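Search this repository Go Advanced Clear

# Pernotach: accessory sorting on soft surfaces

Data card, maintained by Jurgita Grigaitė. Second reader: Abdelkrim Metwally.

## What it is

Pernotach is a set of 516 short recordings of small accessories being sorted on a bed: necklaces, bracelets, bows, hair ornaments, and whatever tray they were supposed to end up in. The original project page at Finitau called it "a complete picture of everyday tidying." I don't think it is. It covers one chore, done with a limited pile of things, and the pile repeats more than the page let on.

## Contents

- 516 recordings, 40 layouts
- 38 layouts have a written item list; the other two never got one
- 3 item groups: `chain`, `fabric`, `hard`

The groups look cleaner on paper than they do on a bedspread. A chain that has wrapped itself around a string of beads is filed under `chain`, though half of it isn't. Bows go under `fabric`, and so does any loose cloth, which makes `fabric` nearly useless if you only want bows. Filter on `item_name` instead.
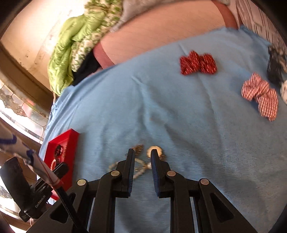 Pendants are a separate headache. If a pendant hangs on a chain, it has no entry of its own. If it came off, it does. Abdelkrim argued for listing every pendant either way and I now think he was right, but the lists were already written and I wasn't going to redo them on a hunch.

## Labels

`in_tray` means the whole item is inside the rim. Anything draped over the edge is `not_in_tray`, however close it looks. `tangled` was decided by eye, by two readers who didn't always agree. Treat it as an opinion. I would not report a score on it to two decimal places, and I've been sent a draft that did.

Colors are plain words ("red", "gold", "light blue"). "Gold" is a color here and says nothing about the metal.

## Known problems

- Bedding is unlabeled. Pillows and folded covers hide items in some layouts, and the lists don't say which.
- Patterned cloth gets mistaken for an item, or the reverse.
- The Lusov layouts were added in February with their own spelling of several item names. `hairbow` and `hair_bow` are the same thing.
- Claims that this carries over to drawers or jewelry boxes come from the Cavalcanti write-up. I haven't seen the test behind them.

## Changes

24/10/2024: merged duplicate bracelet names, removed the word "complete" from the summary. Spelling of the bow names still to do.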